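Slim can (drinks)

A slim can, also sleek can, is a tall narrow drinks can, used mostly for energy drinks, flavoured water and iced coffee. Not to be confused with the standard can, which is wider and squatter. Stub article, last tidied Jul 26, 2021 -- sources still needed for the history part.

Shape and size
Straight body, narrowed at both ends so cans stack. Common fill in North America is 12 fl oz (355 mL), the same as a standard can there, just taller. Volume goes on the label, often low down near the base.

Printing
Body is printed before filling. Bare metal is often left showing for a silver look, with white and colour on top. Small makers who can't meet a printer's minimum order use sleeves or stick-on labels instead. The Pangaribuan cannery took runs as short as 1000, sleeved only, and charged extra for two flavours in one run.

Layout of the label
Brand name high up, flavour under it in bigger or looser lettering, then a band for claims. Sugar content gets its own badge. Round icons for sport are common on fitness drinks. Since the can is curved no one side shows everything, so the main words are usualy repeated or run around the side.

Flavours in a range
Makers keep one layout and change the name and the colours. Flavour names tend to be short, a fruit or a place plus a mood word.

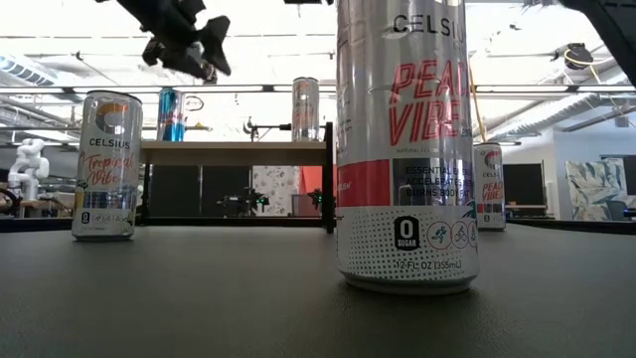
Celsius cans in two flavours, Peach Vibe and Tropical Vibe.

Serex, on the talk page, objects that colour is a poor guide to flavour and the article should say so: shops in Nandedari shelve by colour and people go home with the wrong one, so read the name. Point taken, wording to be added.

Storage
Cool, dry, out of the sun. Don't freeze -- the ends bulge and the seam can split. Trays of 32 were tried by the Landari depot and dropped, too heavy to lift safley. Narrow base, tips more easily than a standard can on uneven shelves.

See also
Standard can; Ring pull; Can sleeve; Energy drink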